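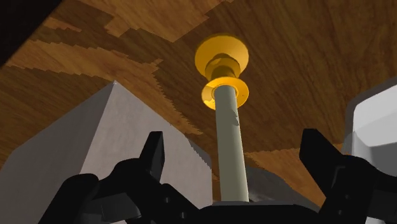
Page last changed: April

Section 4. Fitting the worktop and finishing the surface

This section applies to the Tritasier kitchen range with solid wood worktops. It should be read together with Section 3 (Base units and levelling). Work should not begin until the base units have been fixed to the wall and to one another.

4.1 Before you begin

Worktops must be stored flat, in their wrapping, in the room where they are to be fitted. Allow 10 days for the wood to settle. Keep the room heated as it would be in normal use. Do not lean a worktop against a wall or a radiator.

Differences in colour and grain are natural in solid wood and are not treated as faults under the Etier guarantee. If a worktop has been damaged in transit, stop and contact the supplier before cutting. Worktops that have been cut cannot be exchanged.

4.2 Fitting

1. Remove the wrapping and check both faces. Decide which face is to be uppermost.

2. Measure the run of units at the front and at the back. Walls are seldom square, and the two figures may differ. Where the run is longer than 1,098 mm, use the additional brackets supplied in bag C.

3. Mark the cut on the underside if using a circular saw, or on the upper face if using a hand saw.

4. Cut to length. Sand the cut end lightly and apply one coat of Ernum oil to it at once.

5. Place the worktop on the units with the help of a second person. Leave an even gap at each wall to allow for movement. The gap will later be covered by the upstand.

6. From inside the units, fix the brackets to the underside using the short screws only. Set each screw in the middle of the slot and tighten until firm.

Caution: The long screws in bag A are for the wall rail. They will pass through the worktop if used in step 6.

Note: Do not glue the worktop to the units. It must be able to move with the seasons.

4.3 Oiling

1. Wipe the worktop with a dry, lint-free cloth.

2. Pour a small amount of Ernum oil on to the surface and spread it along the grain.

3. Leave for 20 minutes, then wipe away all the oil that remains.

4. Allow to dry overnight and repeat. Three coats are needed on the upper face and two on the underside.

Caution: Cloths soaked in oil can catch fire without warning. Lay them flat outdoors to dry before putting them in the bin.

The tin supplied is enough for some 20 square metres in a single coat. Further tins may be ordered from Vondráček under the part number printed on the lid.

4.4 Sinks and hobs

Openings for sinks and hobs are described in Section 5. The cut edges of every opening must be sealed before the appliance is put in place.

Questions about this section should be sent to Bohumila Vaněk, Product Support. Corrections to the text should be addressed to Osian Samuel, Technical Publications, quoting the section and step number.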